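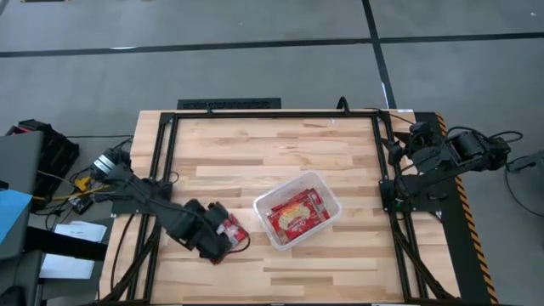 Red snack packs and one of the clear bins, packing table, Clalach room.

Progress report to the Saavedra Fund
Snack bins for after-school sites, Cevville
Prepared by Izzati Teoh, 2018-07-30

Sorry this is short in places, deliveries went out this morning and I'm writing between calls. Spreadsheet to follow from Zulkifli.

Where we are

Packs out since the March start: 2,553. Sites served: 20, all inside Cevville. Grant plan had us at this number of sites by the end of the summer so we are on it. Four sites came on in the last stretch and they are still settling, more on that below.

Packing is all in the one room at Clalach now. Before that we were split between the hallway and the back office and things went missing in between. One room, one table, much better. The table is the butcher block one we told you about in the last report, light wood with the stripes. Wipes down fast. It was the biggest single purchase after the bins and I'd buy it again.

The bins

We switched from cardboard boxes to clear plastic bins, rounded corners, ordered through Sturar. Reasons were in the March note so won't repeat. Main thing from the sites is that staff can see what's left without taking anything out. Syafiqah asked each site lead and that was the first thing most of them said. Second thing was that cardboard got soft at the bottom.

Packs go in as a stack, front facing up. We tried them on edge, looked neat, took longer, and they slid flat in the van anyway. Stacked it is.

Lids. Still short. Sturar sent the bins and lids as separate orders and part of the lid order is outstanding. Diệp has chased twice. For now bins without a lid get a sheet taped over for the drive, which works but uses up tape and the sites don't love peeling it off. Would like this sorted before school starts.

Return of empties is the weak point. Seven bins not back from last round. Not lost I think, just sitting in cupboards with markers in them. Endang is adding a line to the delivery slip so that the driver asks for the old bin when dropping the new one. If that doesnt work we'll look at a label on the side.

What's in them

Just the one snack at present, the red pack. We had wanted two kinds by now. The second one was held up over the ingredient sheet (two sites have strict allergy rules, and the sheet we were given was an old version). New sheet requested, nothing back yet. I don't want to put it in any bin until Syafiqah has read it and the sites have signed off.

Feedback on the red packs is good. A few asks for something less salty for the little ones. Noted, and it's a reason to push on with the second snack.

Damaged packs: small number per case, usually a split seam. These get pulled at the table when the case is opened and go in the credit pile. Supplier has honored every credit so far.

The room

Gray carpet is not what I would have picked for a packing room. Crumbs from split packs get into it. Vacuuming at the end of each packing day, which is on the wall sheet now. Asked Clalach about vinyl for under the table, they're fine with it if we pay. Small cost, would come from the equipment line, please say if you object.

Shelving for full bins is up along the hall side. Full bins on the lower shelves, empties on top. Sounds obvious, took us a while.

New sites

Of the four new ones, two are running fine. One changed its pickup hours without telling us and a bin went back to the van, redelivered next day. The other has asked for a second bin and I said wait, I want to see one full month of counts from them first. Zulkifli has the counts form out to all sites, shorter than the old one, one page. Return rate is up with the short form.

Money

On budget overall. Bins came in under, delivery came in over, they nearly cancel. Fuel is the reason delivery is over, plus the redelivery. Tape is silly small but it's over too, see lids. Zulkifli's sheet has the lines. No request to move funds at this point apart from the vinyl if you count that.

Next

Lids from Sturar, Diệp.
Ingredient sheet for snack two, Syafiqah.
Empties line on the delivery slip, Endang, should be in before the next run.
Vinyl, me, once I hear from you.
Counts from the new sites, Zulkifli, then decide on the second bin.

Also need a decision from you on the fall. If the grant year can be streched to cover the first weeks of school we'd keep the same rounds going with no gap. If not we pause and restart, and the sites need notice of that. An answer in the next couple weeks would help a lot, even an informal one.

Happy to have someone from Saavedra come by on a packing day. Mornings are better, parking is round the back.

Izzati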